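Dish Room and Table Setting Assistant (part-time)

Bidisby Tableware Rental, posted 29 Jan 2019

Bidisby rents plates, glasses and serving pieces for weddings, office lunches and family parties. We need one more person for the dish room, starting in February. The job is 22 hours a week, mostly mornings, with one Saturday a month.

You will wash and dry returned pieces by hand, check them for chips, sort them by set and pack them for the next order. A full order can be up to 800 pieces. Enamel is kept apart from the china and goes on the lower shelves. You will also lay out sample tables when customers come in to choose.

No experience needed. You should be able to lift a full crate, stand for most of a shift and read a packing list in English.
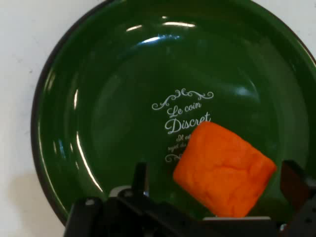

Printed and enameled pieces are washed with a soft sponge only. Steel wool and scouring powder stay out of the dish room. Uyên La will train you for the first two weeks, and after that you will work with Toàn Ông on the packing side.

To apply, bring or mail a short letter with two references to Shanti Gautam at the front office. Please say which mornings you can work and when you could start.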